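Category: Course Materials / Robot Handling Practice
July 17, 2019
By Ignacio Boateng

Handout 2: Holding Containers with the Hand-Held Grippers

These rules apply to all sessions in the Metwally course, Room 218. Read them before you pick up a gripper. The written check in October covers the same points.

1. Grip

Close the fingers on the widest firm part of the container. On a lidded container, the collar is usually the better choice, as thin clear walls flex under load. Put one finger on each side and keep them level. Stop closing when the container no longer shifts.

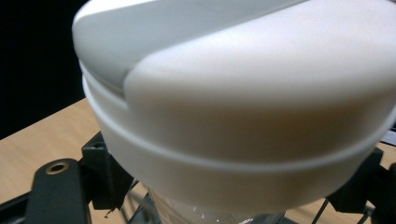
Figure 1. Fingers on either side of the white collar, below the raised ring.

2. Working over a rack

Keep the fingertips above the wires while you move across. Lower straight down. If a finger touches a wire, stop, lift, and start the approach again. Don't drag the container along the rails to find a slot.
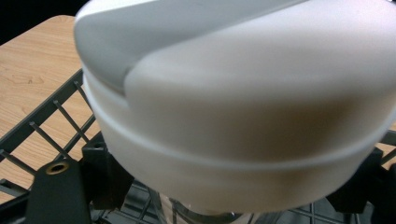 Should a trial be thrown out if the container slips?
Keep it, mark it as a slip on the log sheet, and run the trial again. Only trials with a stopped recording are removed.

3. Two grippers

Anyone using both hands follows the Kerholm rule: one gripper moves at a time over the rack, and the other waits near the table edge. Cables run away from the work and stay off the rack. Check the slack on both sides before each trial. 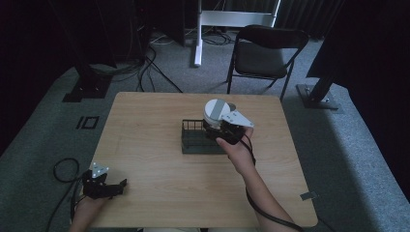 Figure 2. Right gripper over the end of the basket, left gripper near the front edge of the table.

4. Log sheet

Write down the grip point, the operator and any contact with the rack. Hand sheets in at Room 286 by the end of the day.

Last updated: Handout 2, second version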